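Antes de mais: se chegaste aqui à procura de código, lamento, quase não há. Isto é o README da pasta `copos-e-prateleiras`, a parte do arquivo Lerkwood que me calhou a mim (e que eu pedi, confesso, porque gosto de copos). São fotografias de loiça de beber arrumada em prateleiras, tábuas e estantes pequenas, com uma ficha de texto por fotografia. Escrevi isto de seguida, à mesa da cozinha, por isso desculpa os desvios.

Última revisão a sério do texto: 4/20/21.

## O que está na pasta

```
copos-e-prateleiras/
├── README.md
├── fotos/
├── fichas/
├── vocabulario.csv
└── duvidas.md
```

- `fotos/` — 800 fotografias, em JPEG, sem filtros e sem recortes.
- `fichas/` — um ficheiro `.txt` por fotografia, com o mesmo nome.
- `vocabulario.csv` — as palavras que usamos para tipos de copo, materiais e posições. São 68 entradas e cresceram mais do que eu queria.
- `duvidas.md` — onde vão parar as coisas que não consegui decidir. Lê-se bem, parece um diário.

O `vocabulario.csv` está em UTF-8 e separado por ponto e vírgula. Se abrires no Excel e aparecerem uns acentos esquisitos, importa o ficheiro pelo menu de dados, que assim costuma ficar bem.

## Porque é que me meti nisto

Começou por uma coisa de casa. Mudei de cozinha em janeiro e passei semanas a arrumar e a desarrumar copos: os altos atrás, os altos à frente, os de plástico todos juntos, depois por cor, depois outra vez por altura. Andava com isto na cabeça quando o Thaddeus Blackwood, que trata do resto do Lerkwood, me perguntou se eu queria ficar com uma das pastas. As outras eram gavetas, talheres e frascos de especiarias. Escolhi os copos sem pensar dois segundos!

O que me interessa é a fila. Uma pessoa põe três ou quatro copos numa tábua e há sempre uma ordem qualquer, mesmo quando não se pensou nela. Tocam-se ou não se tocam? O mais alto fica na ponta ou no meio? As cores parecidas acabam juntas? É para esse género de pergunta que as fichas servem, e foi por isso que insisti tanto nas posições e tão pouco em marcas ou preços (que não registamos de todo).

## Como são as fichas

Cada ficha tem estes campos, sempre pela mesma ordem:

| Campo | O que lá vai | Obrigatório |
|---|---|---|
| `pecas` | lista das peças, da esquerda para a direita | sim |
| `cor` | cor principal e, se houver, a segunda | sim |
| `material` | só quando se percebe bem; senão, `?` | sim |
| `superficie` | lisa, facetada, canelada, com risca, etc. | não |
| `altura` | ordem relativa, nunca em centímetros | sim |
| `contacto` | que peças se tocam | sim |
| `apoio` | onde assentam: tábua, grade, mesa, estante | sim |
| `notas` | o que apetecer, com juízo | não |

Umas explicações, porque já me perguntaram quase tudo isto por mensagem:

**Esquerda e direita** são sempre as de quem olha para a fotografia. Houve uma altura em que eu escrevia do ponto de vista da estante e deu uma confusão tremenda, ainda andei um serão inteiro a trocar fichas.

**Altura** é relativa e pronto. Escreve-se `1>2>3` ou `2>1=3`, em que o número é a posição na lista de `pecas`. Não medimos nada. Se as diferenças forem tão pequenas que não dá para decidir, usa-se `=` e segue-se em frente. E quando só se consegue comparar duas peças, comparam-se essas duas e a terceira fica com um `?`.

**Copo, tumbler ou caneca?** Com asa à vista é caneca. Sem asa à vista é copo. Alto, de paredes direitas ou quase, fica `copo alto`. A palavra `tumbler` aparece no vocabulário só como sinónimo, porque há quem a procure. Se a asa pode estar escondida atrás, a ficha diz `copo` e a dúvida vai para as notas.

**Cores** — aqui tive de me controlar. A minha primeira versão tinha "ameixa", "beringela", "lilás de sabonete" e outras maravilhas. Agora há roxo, e o roxo pode ser claro ou escuro. Vermelho-tomate ficou, porque gosto dele e porque se percebe logo. O creme também ficou, ao lado do branco, e sei perfeitamente que isto é incoerente.

**Translúcido** entra em `superficie` e não em `material`. Foi uma decisão tomada cedo, provavelmente má, e agora está em fichas demais para mudar.

## Uma ficha comentada

Escolhi uma das minhas preferidas para mostrar como fica na prática. Tem um copo facetado, que é o tipo de peça que mais trabalho dá: a luz bate em cada losango de maneira diferente e a mesma parede parece ter três cores. A regra, nesses casos, é escolher a cor do conjunto e deixar os brilhos em paz.

```
pecas: copo alto; copo; copo
cor: roxo; vermelho+branco; creme+amarelo
material: plástico; ?; ?
superficie: facetada, translúcida; brilhante, com risca; com risca
altura: 1>2>3
contacto: 2-3
apoio: tábua de madeira clara, em armação preta de metal
notas: a risca do 3 faz par com a do 2
```
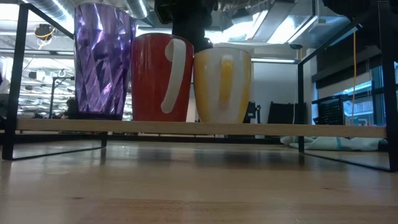 *Fila de três na tábua clara: roxo, vermelho e creme com amarelo.*

O que eu gosto nesta é a escadinha, a descer da esquerda para a direita. E as riscas! A do vermelho é branca, começa com um ganchinho junto ao rebordo e vai afinando para baixo; a primeira vez que a vi li um número um, depois achei que era uma pincelada, e na ficha acabou por ficar só `com risca`, que não compromete ninguém. O do lado leva a sua em amarelo, ao meio. Para mim são do mesmo jogo, mas isso é palpite meu e os palpites não entram nos campos.

Repara também no `material`. O copo roxo está como plástico, os outros dois têm ponto de interrogação. Podia ter arriscado, claro. Só que já me enganei com peças que tinha a certeza absoluta de conhecer, e prefiro um `?` sossegado a uma correção dali a meses. No `apoio`, a tábua e a armação vão juntas na mesma linha, com a tábua primeiro, por ser nela que os copos assentam.

## Coisas que sei que estão mal

- Em 18 fichas falta o campo `contacto`. São das primeiras que fiz, antes de me lembrar de que isso interessava. Estão marcadas com `incompleta` nas notas.
- O vocabulário tem `tábua` e `prateleira` como coisas separadas, e a fronteira é fraquinha. Usei `tábua` quando a peça de madeira parece simplesmente pousada, `prateleira` quando parece fazer parte do móvel. Há fichas em que hoje decidiria ao contrário.
- `brilhante` foi usado com generosidade a mais. Com luz de teto quase tudo brilha.
- Há copos coloridos a mais para a vida real. Quem só tem vidro transparente em casa vai achar esta pasta uma festa de anos.
- Não há copos de pé. Foi de propósito, o Thaddeus tem-nos noutra pasta.

## Como usar

Se vieres para procurar exemplos de arrumação, o mais prático é pesquisar diretamente nas fichas:

```
grep -l "apoio: tábua" fichas/*.txt
grep -l "contacto: 2-3" fichas/*.txt
```

O nome da ficha é o nome da fotografia, por isso daí é só abrir. Há quem tenha passado tudo para uma folha de cálculo (olá, pessoal da Davo) e também funciona, mas atenção ao ponto e vírgula dentro de `pecas`, que parte as colunas todas se não houver cuidado.

Se quiseres uma amostra pequena para experimentar, usa as primeiras 100 por ordem de nome. Os nomes foram baralhados antes de numerar, portanto não são as mais antigas nem as mais bonitas.

## Contribuir

Correções são bem-vindas, mesmo as picuinhas — sobretudo as picuinhas. Peço só isto:

1. Uma correção por mensagem, com o nome da ficha no assunto.
2. Se for sobre cor, diz em que ecrã estás a ver. O portátil velho do Anghel põe os vermelhos todos cor de laranja e já tivemos uma discussão longa à conta disso.
3. Palavras novas para o vocabulário só com pelo menos duas fichas que precisem delas.
4. Não renomeies ficheiros. Por favor.

Fotografias novas, por agora, não estou a aceitar. Ainda tenho o `duvidas.md` para despachar e, conhecendo-me, ia pôr-me a catalogar as novas e deixava as antigas como estão.

## Licença e créditos

As fichas e o vocabulário podem ser usados e alterados à vontade, desde que se diga de onde vieram (basta "Lerkwood, pasta copos-e-prateleiras"). Para usar as fotografias fora do arquivo, fala primeiro com o Thaddeus.

A revisão do português foi feita na Senico, com uma paciência de santo para as minhas vírgulas. Os erros que sobraram entraram depois, quando voltei a mexer no texto.

## Por fazer

- [ ] completar o campo `contacto` nas fichas antigas
- [ ] decidir de uma vez se creme e branco são a mesma cor
- [x] tirar "beringela" do vocabulário
- [ ] juntar `tábua` e `prateleira`, ou escrever uma regra decente
- [ ] passar o `duvidas.md` a limpo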